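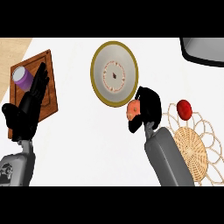 How long does it take to build a two-armed robot at home?

Most of a year of evenings, if you buy the motors and print the rest.

**Kurkmont** is a two-armed tabletop robot that I build with Lovely Salazar in a shared workshop, and this is its entry in our workshop wiki. I've tried to keep it proper, but I'm the one writing it, so expect opinions.

## Name

Darius Avram picked it. The first version was called Abella and it still lives under the bench, minus its elbows (Kurkmont has them now).

## Arms and hands

Each arm has 7 joints, counting the wrist but not the fingers, and runs on 24 volts. The hands are the fun bit! We started with plain two-finger grippers, which were fine for blocks and hopeless for anything round, and then Lovely got hold of drawings for a hand with proper fingers and a thumb. Fitting those took longer than both arms put together. The tendons stretch, you tighten them, they stretch again – keep a small hex key on a string round your neck.

## Simulation

We do nearly everything in simulation before it goes near the bench, using a program of our own called Wivico. The kitchen setup is the one I'm fondest of: a white tabletop with a bowl, a wooden chopping board, a can and some round fruit to pick up. There's a wicker placemat too, with loops all round its border, and I spent far too many evenings on how fingers should behave near it.

Round fruit is a good test of the thumb. If the thumb sits too high, the fruit squirts out sideways, and it does the same on the real arms, only then you have to crawl after it. Cans lying on their sides are worse. Lovely's settings for them are in the "grasp" folder; please don't tidy it.

We've logged more than 2000 practice grasps in Wivico so far, most of them mine and a fair few of them rubbish.

## Power and safety

The supply is an Esance unit in a vented box at the back of the bench. Press the stop button before you reach between the arms, including when they look asleep.

## Current state

As of February the left arm is working and the right one is waiting for a new wrist bearing. Darius wants to make the next bench 16 centimetres deeper so the elbows clear the wall. I'd sooner move the wall shelf, and we're still arguing over it.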